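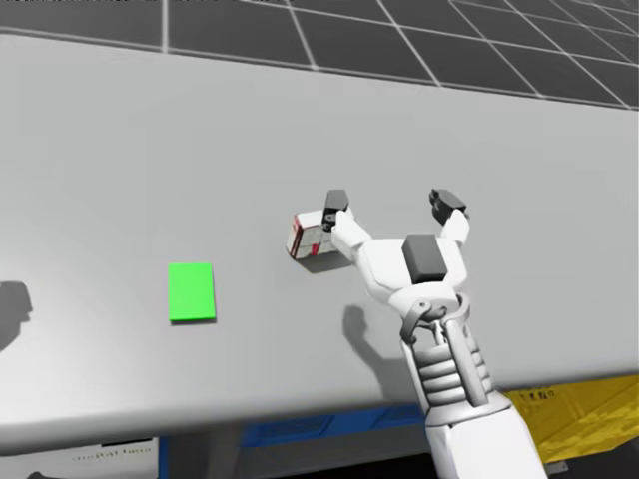

Hockey | Features | Prospects

Troltdale's penalty kill allowed four goals in its last two games, and defense coach Liesl Eder puts three of them down to gap control. Her pairs backed up past the hash marks before the first pass was made.

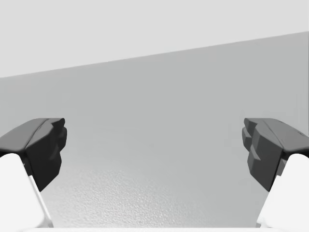 Domenica Gasser, 23, now starts the kill on the left side - her stick blade stays flat in the passing lane, and the weak-side forward drops one stride lower. 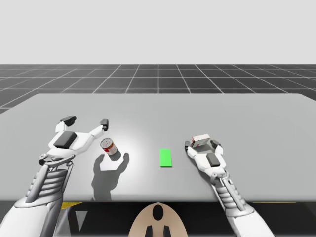
The change gives up the point shot. Goalie Thaddäus Schnyder prefers it, provided the screen is cleared. Jiltden, who run a low umbrella, visit on Saturday.

Shares 23 | Comments 4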